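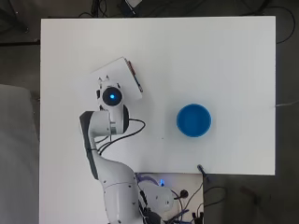 4.2 Abräumen eines kleinen Tisches

Wer zu Hause einmal darauf geachtet hat, wie beiläufig man nach dem Essen den Tisch frei macht, der wird uns vielleicht nachsehen, dass wir dieser unscheinbaren Tätigkeit einen eigenen Abschnitt widmen. Im Haushalt, so haben wir es schon in der Einleitung zu Retar beschrieben, besteht die Arbeit ja selten aus einem einzelnen schwierigen Griff, sondern meist aus vielen leichten, die in einer vernünftigen Reihenfolge aufeinander folgen müssen.

Abb. 4: Arbeitsplatz mit weißer Tischplatte, Roboterarm, blauer Schüssel und flachem weißem Brett.

Die beiden Gegenstände aus Abb. 4 stellen recht verschiedene Ansprüche. Eine runde Schüssel bietet ihren Rand von allen Seiten gleich an, sodass der Greifer aus beinahe jeder Richtung kommen darf, solange ein Finger innen und einer außen zu liegen kommt. Das Brett dagegen liegt flach auf und lässt sich nur an der Kante fassen, und auch das gelingt erst, wenn es vorher ein Stück über den Tischrand geschoben worden ist. Wir haben lange überlegt, ob wir dieses Schieben als eigene Teilaufgabe werten sollen, und uns am Ende dafür entschieden, nicht zuletzt auf freundliches Drängen von Annapurna Kandasamy, die beim Sichten der Protokolle bemerkte, dass fast alle Abbrüche schon an dieser Stelle lagen.

Insgesamt wurden 500 Durchgänge ausgewertet. In 333 davon wurde die Schüssel gegriffen, angehoben und in der Ablage abgesetzt, ohne dass jemand eingreifen musste. Beim Brett waren es bei gleicher Zahl von Durchgängen nur 58, ein Ergebnis, das uns zunächst etwas betrübt hat, das aber recht gut zu den Beobachtungen von Craddock und Sorensen an flachen Gegenständen passt. Die Schwierigkeit lag dabei kaum in der Erkennung. Das Brett wurde zuverlässig gefunden, auch wenn es schräg auf dem Tisch lag und der Arm einen Teil davon verdeckte. Mühsam wurde es erst beim Kontakt: Drückte der Greifer zu fest, verkantete sich das Brett, und drückte er zu sacht, rutschten die Finger darüber hinweg.

Lässt sich der Tisch also schon von einer Maschine abräumen? Für Schüsseln und Becher möchten wir das mit einiger Zuversicht bejahen, wenn man ihr Zeit lässt und den Platz ringsum frei hält. Für Bretter, Hefte und alles andere, was flach aufliegt, würden wir vorerst weiterhin einen Menschen bitten. In Abschnitt 4.3 wiederholen wir den Versuch mit der Steuerung Doltell, die den Anpressdruck während des Schiebens nachregelt, und beschränken uns dabei auf 300 Durchgänge mit dem Brett.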